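**20 de octubre de 2021. Tablero de avisos, mesa del fondo**

Seguimos con el tablero de corcho de Jotthorpe. Sigue tumbado sobre la mesa, sin colgar. El marco es de madera rojiza y el corcho agarra bien las chinchetas cortas; las largas tocan el fondo y las descarto. Para las notas uso las verdes pálidas, que se leen mejor sobre el corcho que las amarillas de Osuso.

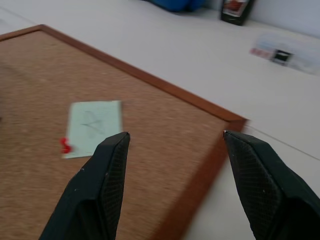 Binta Edet prefiere dos chinchetas por nota, porque con una sola el papel gira en cuanto alguien pasa cerca y abre la puerta. De acuerdo, lo adopto para todo lo que vaya a quedarse más de 3 días.

Pendiente de decidir si las notas van rectas o en rombo. En rombo se distinguen de los avisos impresos, pero ocupan más. Con papeles cuadrados me caben unas 19 en recto; en rombo no he hecho la prueba completa.
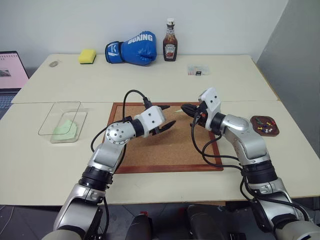 Las chinchetas van sobre el borde del papel, sin pisar lo escrito. El lápiz flojo casi no se ve en el verde: pedir rotulador fino, referencia 898 del catálogo de Erness.

Kelechi quiere el tablero junto a la puerta antes de diciembre. Falta medir la pared y buscar tacos.
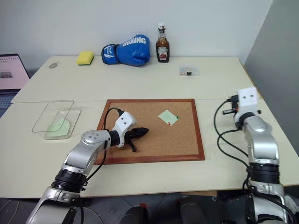 *Nota verde en rombo, con chincheta verde a la derecha y roja abajo.*

Mañana: preguntar a Abbas por el nivel y apartar 5 chinchetas de cada color.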